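Why the Gripper Would Not Let Go: Report on the Cloth Snag Fault
Final project report, June 7, 2019
Nkechi Dauda and Ifeanyi Ugwu
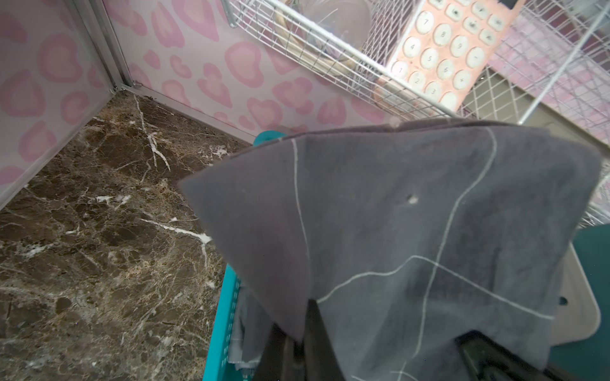
Our project was to get a robot arm to pick up cloths and put them away without a person stepping in. We used the arm in the Jibrin lab, with its two-finger gripper and wrist camera, and the control program left by last year's group, which they named Fovitmont. Most of our time in May went to one fault, so most of this report is about that fault.

1. What went wrong

The arm would close on a cloth, lift it, and move to the drop point. The program then sent the open command and logged the cloth as released. On some runs the cloth stayed on one finger. The program did not know this. It sent the arm back for the next pick with the cloth still hanging from it, and the cloth dragged across whatever was on the table.

The first time, it pulled over a tray and we lost a few minutes tidying up. The second time was more serious. The cloth caught on the side of a basket, the arm kept pulling, and the basket came along with it. Nkechi hit the emergency stop. Ifeanyi had his hand near the table at the time, which was against the lab rules. He was not hurt. We reported it to the lab the same afternoon and did no more runs until we had gone through the log.

2. What we thought it was

Our first guess was that the fingers were not opening all the way. We measured the opening with no cloth and it was correct every time. We then blamed the finger pads and cleaned them, which made no difference that we could see.

The log gave us a better lead. In all 9 bad runs, the motor current during closing was higher than normal. The program closes the fingers until it reaches a set position, and if a fold gets bunched up between them it keeps squeezing. When we repeated this by hand, slowly, we found that a thick fold was being pushed past the pad and into the gap behind it. Opening the fingers did not free it. A thin cloth laid flat never did this. A hemmed edge did it often.

3. What we changed

We made three changes. Closing now stops on a current limit as well as on position. After the open command the arm moves up slowly and the wrist camera takes a picture, and if there is still cloth between the fingers the program stops and waits for a person. We also printed a small cover for the gap behind each pad, using the Ernivden printer in the workshop.

The cover took two tries. The first one was too tall and rubbed when the fingers closed.

4. Results

We ran almost 1,000 picks after the changes. The cloth stuck twice. Both times the camera check caught it and the arm stopped where it was. The check also stopped the arm when nothing was wrong, mostly with dark cloths – the fingers are black and the program mixes them up. We did not fix this.

5. Left to do

The current limit was set by trial on our own cloths and should be set again for anything thicker. The camera check needs better lighting or lighter finger pads. The rule about hands is now on a sign next to the stop button, and the spare covers are in the Jadport box under the bench.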